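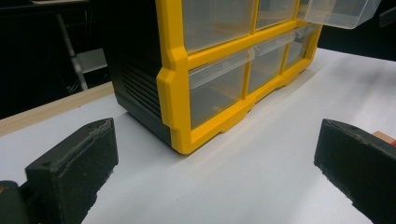
Step 1: Empty the drawers

Pull each drawer all the way out and tip it onto a tray or a sheet of newspaper. Wipe the drawers with a damp cloth and let them dry before anything goes back in. Screws that sit in a damp drawer will rust.

Step 2: Sort by use, then by size

Put the things you reach for every week in one pile and the rest in another. Wall plugs, picture hooks and wood screws usually end up in the first pile. Split the screws by length after that – 40 mm and up can share a drawer, shorter ones should have their own.
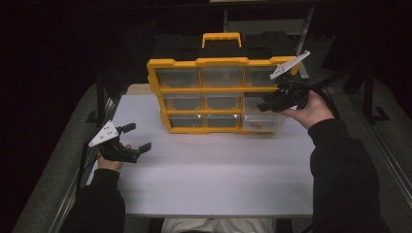 Step 3: Give each row a job

Fasteners are easier to find when every row has one purpose. Decide this before you fill anything. With nine drawers in a three by three grid, I use the top row for screws, the middle row for plugs and hooks, and the bottom row for odd parts such as washers and fuses. If you carry the case by the handle a lot, keep the heavy items low.

Step 4: Label the fronts

Cut the labels to 2 cm wide and stick them near the bottom of each drawer front, so you can still see in. Flurnen paper labels peel off clean. The Zillus ones leave glue behind – warm water and dish soap will take it off.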